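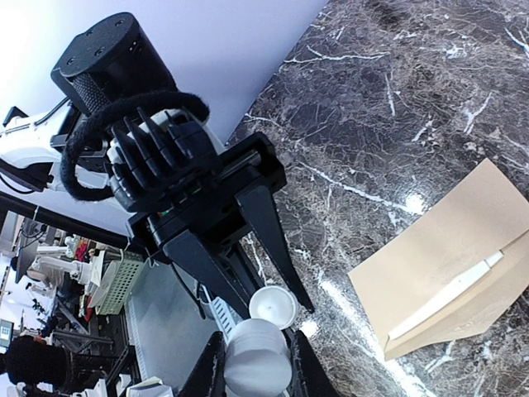

Figure 1. Kraft envelope on the marble counter, with the white cylinder and the small round lid.

Packing Small Goods at a Kitchen Counter
Kheri Shemweta and Alby Hollis
Submitted 15/08/2024

1. What we set out to do
Our project looked at how small household items get into envelopes for mailing, a subject we picked after the good ones were taken. We wanted to know which part of the job eats the time. Alby bet on the taping. Kheri bet on Alby.

2. Materials
We bought 52 kraft envelopes from Flarnthorpe, all the same size, which was a decision we made quickly and regretted slowly. The one in Figure 1 is lying flat, flap side showing, with a long white strip running along the flap. Its edges are a little creased. By the end of the project so were ours.

The work surface was dark polished marble with thin pale veins. It looks expensive and it throws glare back at you, so we don't recommend it for reading small print.

3. Method
Each item was packed 7 times. We started the clock when the item was picked up and stopped it when the flap was pressed down. Runs where the envelope tore were thrown out, along with the envelope.

4. Results
Flat things were easy. Round things were not. Anything shaped like a cylinder made the envelope bulge and pulled at the flap, and 11 runs had to be repeated. The slowest step was getting the envelope open, so we both lost the bet.

5. Next time
Try a padded envelope or a small box. Dr. Yu has also asked us to label the columns in our spreadsheet, which we plan to do by December.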